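October, after lunch

Second go at the celadon-ish green for Jeanie's planter set. The first batch came out of the kiln looking like pea soup that had been left out, and I promised her I'd stop fiddling with the copper and go back to the iron recipe. So that's what today was. Same base as before, just the Nusomer feldspar swapped in for the old bag, which Ewan reckons had been damp since winter anyway (he's probably right, it had lumps in it like gravel).

Mixed up a small bucket, sieved it, let it sit while I had a coffee, sieved it again. Ended up with 17 test tiles, all thrown from the same lump of the Lennox porcelain and cut into rings so there's a proper curve on them. Flat tiles lie to you! I've been burnt by that before, with a lovely even colour on the flat tile and then great bald streaks down the shoulder of the actual pot. Never again.

Dipped half of them for a slow count of two and the other half for a bit longer. Wrote the numbers on the feet in iron oxide this time, because last month's pencil vanished in the firing and Tülin and I spent an entire morning arguing about which tile was which. (She still thinks number nine was number six. It was not.)

What I'm chasing is that soft, slightly yellow green, pale enough that you'd almost call it cream where it's thin, and then going cooler and bluer where it pools. Jeanie wants it to feel like new growth. Fair enough, they're planters. Fair shift of green on this one, bluish and muted up top and bright yellow-green further down:

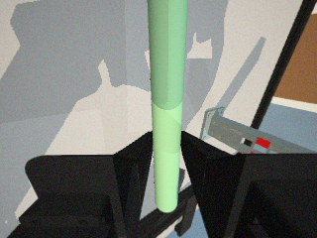

*Rendered green rod, shaded upper half, pale lower part.*

Obviously a glaze won't do that neat changeover by itself, and I don't want a hard line in it. I might get part of the way by spraying a second coat from the rim down and feathering it out. Ekkachai has a decent spray gun and I've asked to borrow it. Otherwise it's the old mouth atomiser and me going dizzy in the yard.

Other things while I remember:

- The kiln shelf with the crack has got to go. I turned it over and the crack goes right through to the other side. Don't anyone load it, please, I've leant it against the bins.
- Gerardo dropped off the Pritetov cones. I've put them in the biscuit tin with the masking tape lid.
- We're low on wax resist. There's enough for today's feet and maybe one more lot, if you're stingy.
- Whoever washed the sieve, thank you, but it needs to dry face up or the mesh sags.

Tiles went in at four, bottom shelf and middle shelf split evenly, with cones at the front of both. Slow start, 60 degrees an hour until the colour comes up in the spyhole, then I'll let it climb. Reduction once it's hot enough, gentler than last time. I think half the pea soup trouble was me getting carried away with the damper.

The Rudier controller is still reading low compared with the cones, so I'm going by the cones and ignoring the number. Ewan wants to recalibrate it. Ewan can do that when I'm not mid-firing, thanks.

Won't open it till it's properly cool. Have put a note on the lid to that effect, mostly for me.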